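Drawer slides in old dresser keep going out of line

Posted in Home and Furniture

wurach_lane
Hello everybody. I have a dresser with 4 drawers, bought second hand when we moved to Bitholm. The top drawer opens well, but the second one goes crooked when I pull it. The left side comes first and the right side stays behind, and then it stops at the middle. I removed it two times and put it back, and it was good for a few days only. The slides are metal, with small rollers, screwed to the side. Do I need to buy new slides, or can I repair it? I have only a screwdriver and a small drill.

3 replies

Debnath
Before you buy anything, take the drawer out and look at the screws which hold the slide inside the dresser. In my experience it is the back screw that becomes loose, and then the slide hangs down by one or two millimeters. You do not see this easily, but the roller feels it.

If the screw turns and never gets tight, the hole is worn. Put a wooden toothpick with a little wood glue in the hole, break it off level with the surface, and wait 30 minutes. Then put the screw back by hand, not with the drill.

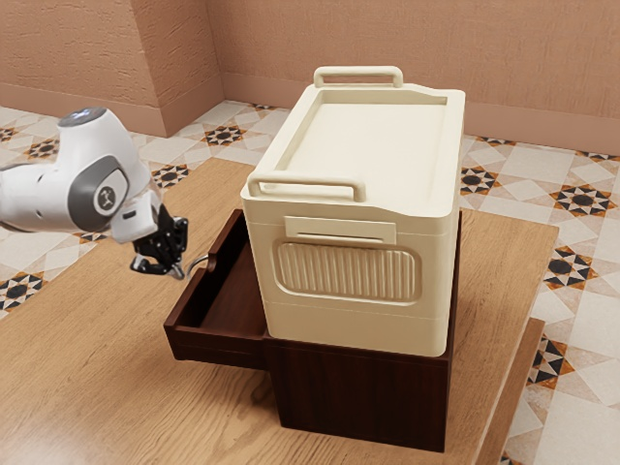 After this, measure from the bottom edge of the dresser side to the slide, at the front and at the back. Both numbers should be the same, and the same again on the other side. On mine the right slide was at 38 cm in front and clearly lower at the back - no wonder that it was going crooked.

Please check also how heavy the drawer is. I had all my winter sweaters in one, and moving half of them to the bottom drawer helped more than I expected.

fladura_77
just buy new ones, they are cheap

oldpine200
I agree with Debnath about the toothpick, but I would use two thin ones if the hole is big. Also clean the rollers with a dry cloth. Do not put cooking oil on them, I did this once and the dust stuck to it and it became worse.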